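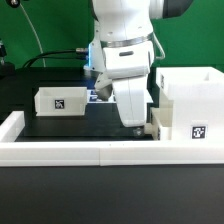 Robotics club picked up again in November, and this year our team is doing the box task. The arm has to find a small open box, pick it up and bring it over to the big one with the compartments. Grímur Ketilsson wrote the rules and Lærke Stougaard is the other half of my team. We called our entry Herkier.

The table has a white rail along the front, and all the grabbing has to happen behind it. Each run can take up to 5 minutes. Our best one in practice was four and a bit, so there isn't much room.

Most of my time goes into the markers. The wrist camera has to read the square on top of a part while the arm is close to it, and up close everything goes a little soft. 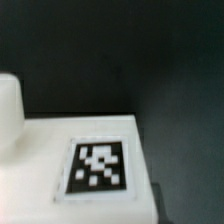 Photo: Lærke Stougaard

I collected 388 pictures like that one and went through them by hand – roughly a third were too blurry to use. Slowing the arm down helped more than any change I made to the code. Lærke wants to try more light next.

For the grip we put the fingers down inside the box and lift from there. It tilts some on the way up, so the peg on the side doesn't always end up where the program thinks it is. 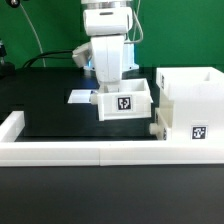
What's left to do

Fix the tilt. Redo the camera calibration. Write up the log before Grímur asks for it again.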